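# Teaching sessions at Plarnent: frequently asked questions

For operators, new starters and anyone booked on the Daltden room. Questions that aren't covered go to Refugio Villalobos, who keeps this page.

## Getting started

### What is a teaching session?

You do a household task through the robot, using the hand controllers, and the system records the arm positions, the grip and the camera views. One go at the task from start to finish is called a run. The runs are used later to train the robot to do the task without you.

### Do I need any experience?

No. Most people can pick up and put down a soft object within the first 30 minutes. Two-handed tasks take longer, and we don't put new operators on them until their second session.

### How long is a session?

Two hours, with a break in the middle. Take more breaks if your shoulders ache. Stop the recording first, then put the controllers in their cradle.

### What's the difference between hand guiding and remote control?

In hand guiding you stand next to the arm, hold it by the wrist and move it yourself. We use it for short movements such as pressing a button or turning a dial. Remote control is for anything that needs both arms at once. Never hand guide while someone else is on the controllers.

## Recording

### How many runs do you need for one task?

It depends on the task. Towel folding was trained on 158 runs. Laundry loading has 195 so far and we are still adding to it.

### I dropped something. Should I start again?

Not always. If the item is within reach, pick it up and carry on. A run with a recovery in it is useful, so mark it "recovered" in Pant when you save. If the item is out of reach, end the run and mark it "failed". Please don't delete failed runs.

### Can I go faster once I'm used to it?

A bit. Keep the speed even through the run. Long pauses cause more trouble than slow movement, so decide what you're going to do before you press record.

### Can somebody talk to me during a run?

Yes, sound isn't recorded.

## Laundry loading

### Should I move clothes one at a time or tip the basket?

Both are on the task list, under separate names. Check which one you've been given. For "load by tipping", hold the basket with both grippers and bring the raised end up to the drum opening. Clothes should slide towards the drum end. If they catch on the rim, tilt a little more before you try shaking.

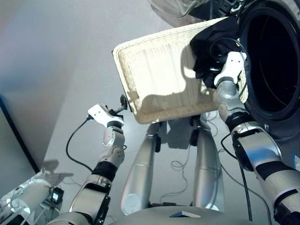 *Load by tipping: both grippers on the basket, raised end towards the drum, dark garment at the rim.*

### Where should the grippers hold the basket?

Over the rim, one at each end. Close them fully before lifting. If one slips, lower the basket to the floor and take a new grip.

### Does it matter which clothes are used?

Use the set on the shelf and change it every few runs. We want dark and light items, thick and thin. Don't bring your own.

## Problems

### The picture in my headset is lagging.

Stop moving and wait for it to catch up. If it happens twice in one session, restart Sollurby from the desk computer and note the time in the log.

### An arm has stopped and won't respond.

Let go of both triggers and press reset once. If that does nothing, press the red stop button and call Refugio. Don't pull on the arm.

### When can I see my runs?

They appear in Pant within 48 hours. You can add notes to your own runs but not to anyone else's.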